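Publicações > Secções > Estudos do trabalho
Pesquisar nesta coleção Pesquisa avançada
Fevereiro
Nathalie Van Dijk e Annelies Aebischer

3. O caderno de requisições como género literário

3.1. Contexto e material

Nos laboratórios universitários, as coisas partilhadas circulam mais depressa do que a informação sobre elas. A regra escrita diz que quem leva assina; a prática, como se verá, admite variações. Interessa-nos o intervalo entre as duas, onde o equipamento passa de mão em mão e a caneta presa ao caderno desaparece antes de tudo o resto. 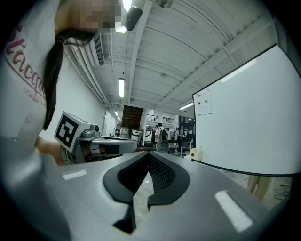
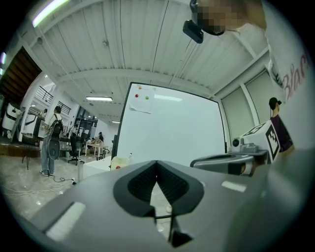

Figura 1. Pessoas e equipamento a curta distância. Na primeira imagem, um antebraço estendido por trás de um aparelho branco; na segunda, uma pessoa de boné preto atrás de um cubo branco com marcadores.

O corpus é composto por 162 requisições, transcritas do caderno do edifício Rirnach. É um caderno pautado, de capa dura, com cinco colunas traçadas à régua nas primeiras páginas e a olho nas restantes: objeto, nome, data de saída, data prevista de devolução, data de devolução. A sexta coluna, «observações», não foi prevista por quem desenhou o modelo. Foi conquistada à margem pelos utilizadores e é, de longe, a mais bem preenchida.

Transcrevemos todas as entradas, incluindo as rasuradas, e conservámos a ortografia. Um extensor elétrico aparece grafado de quatro maneiras, o que nos levou numa primeira fase a sobrestimar o património do edifício. Excluímos apenas uma lista de compras e o desenho de um gato, este com alguma pena.

3.2. A devolução e os seus sinónimos

Das 162 requisições, 139 têm alguma coisa escrita na coluna da devolução. Dizemos «alguma coisa» com intenção. A maioria traz uma data; outras trazem «sim», «já», «ver com o Ruppert» ou um visto cuja autoria se perdeu. Ruppert, convém esclarecer, é o nome do armário do segundo piso, batizado por uma geração anterior de doutorandos. Gastámos duas tardes a tentar marcar-lhe uma entrevista.

A data prevista merece um comentário à parte. Os entrevistados descrevem-na como um compromisso, mas preenchem-na como quem responde a «temos de combinar um jantar». Em 18 entradas, a data prevista é anterior à data de saída, circunstância que um dos entrevistados atribuiu à pressa e outro ao sistema. Não foi possível apurar a que sistema se referia. Onde as duas datas permitem o cálculo, o atraso mediano é de mais de 15 dias, e ninguém o considerou um atraso. O termo usado foi «ainda estar a usar».

Poderia supor-se que os objetos caros voltam mais cedo. O caderno não ajuda a hipótese. O objeto com o percurso mais acidentado é um furador de papel, requisitado por três grupos em simultâneo e devolvido por um quarto. As fitas métricas saem e não regressam, mas reproduzem-se: no inventário de fim de ano havia mais do que no de início.

3.3. A tentativa de reforma

A meio do período observado, o caderno foi oficialmente substituído pela plataforma Muleck, que enviava lembretes automáticos por correio eletrónico. A adesão foi imediata e unânime na reunião em que se anunciou. Nas semanas seguintes, os utilizadores passaram a registar a saída na plataforma e a devolução no caderno, ou o contrário, de modo que cada registo ficou com metade da verdade e nenhum com vontade de a partilhar.

O gabinete Relter, responsável pela transição, interpretou a persistência do caderno como resistência à mudança. As entrevistas sugerem uma leitura mais modesta. O caderno estava ao lado da porta e a plataforma pedia uma palavra-passe com um carácter especial. Uma técnica com longa experiência no edifício acrescentou que o caderno «pelo menos não me escreve às seis da manhã», hora a que, de facto, seguiam os lembretes.

Acresce que o caderno fazia um trabalho que não constava da lista de requisitos. Era lá que se ficava a saber quem andava a montar o quê, quem tinha voltado de licença e que o micro-ondas da copa não devia ser usado. Retirada a margem, estas notícias migraram para etiquetas coladas nos próprios objetos, a que voltaremos na secção 4, onde se analisa o caso de um escadote com sete proprietários declarados.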